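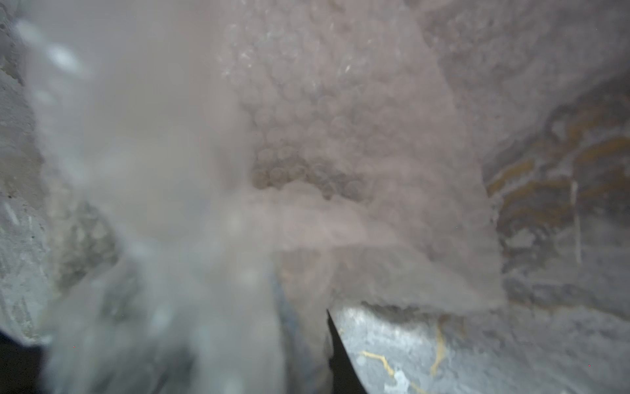

Achari asked under my last post whether undo counts as error recovery if the user never notices the error. Short answer: in our coding scheme, no. The long answer is this thread.

1/ Background. We ran a log study of undo use in Codosard, a browser-based form builder. 80 participants, 17 tasks each, all done on their own machines. The research question was when people reach for undo and when they repair by hand.

2/ Most published counts treat every undo keystroke as one recovery event. That inflates the numbers. A person who presses Ctrl+Z six times in two seconds has made one decision, and the log shows six lines.

3/ So we grouped keystrokes into episodes. An episode starts with the first undo and ends when the user types, clicks a control, or pauses for more than three seconds. The three-second cutoff comes from our pilot. At two seconds we split episodes that people described afterward as a single action. At five we merged unrelated ones.

4/ After grouping we had 430 episodes. Two coders labeled all of them from the screen recordings, working separately, then met to settle the disagreements.

5/ Labels: recovery (the user reverses something they did not intend), exploration (the user tries a setting, looks, reverses it), and inspection (undo followed by redo, net change zero). A fourth label, unclear, was allowed and was used more than I would like.

6/ Inspection is the one people forget. Users step back through the history to see what a field used to contain, then step forward again. Nothing is being fixed. The undo stack is serving as a version viewer because the product does not have one.

7/ Back to Achari's case. A user deletes a label by accident, does not see it happen, then undoes a later change and brings the label back along with it. The form is now correct. The user has no idea anything was wrong.

8/ We code that by intent, so it goes under whatever the user was trying to reverse. If you code by outcome, it is a recovery. Both are defensible. Mixing them in one table is not, and I have reviewed papers that do it without saying so.

9/ Intent has a cost. You need either think-aloud data or a retrospective interview, and the interview has to happen soon after the session. We played clips back the same afternoon. By the next morning people were giving us reasons that did not match the recordings.

10/ A reply from Runside: why not infer intent from timing alone? Tried it. Fast undo, under a second after the change, is nearly always recovery. Past that the classes overlap too much to be useful. Exploration and slow recovery look the same in a log.

11/ What did help was pointer position. Before an exploratory undo, the pointer tends to stay on the control that was just changed. Before a recovery undo it has usually moved on to the next field. I would not build a classifier on this from one study, but it is cheap to log and we should have done it from the start.

12/ Manual repair is harder to catch. If someone retypes a value by hand, the log shows an ordinary edit. We flagged any edit that returned a field to an earlier state within the same task. This misses partial repairs, and it picks up a few people who simply changed their minds twice.

13/ One design note, since product people read these. Codosard clears the undo history when you switch from edit to preview. Several participants learned this the hard way and repaired by hand for the rest of the session, including in places where undo would have worked. One bad loss changed the strategy everywhere.

14/ Dundine, the second tool we looked at in May, keeps the history across modes. We only have pilot data there and the tasks were not matched, so I am not going to compare rates. Please do not quote me as having compared rates.

15/ The codebook and the episode-grouping script will go up once the file paths are cleaned out of the script. Raw recordings stay private - the consent form does not cover sharing them.

16/ Correction to 5/: exploration also includes cases where the user reverses a setting and then applies a different value to the same control. I left that out for length. It is in the codebook under rule 2b.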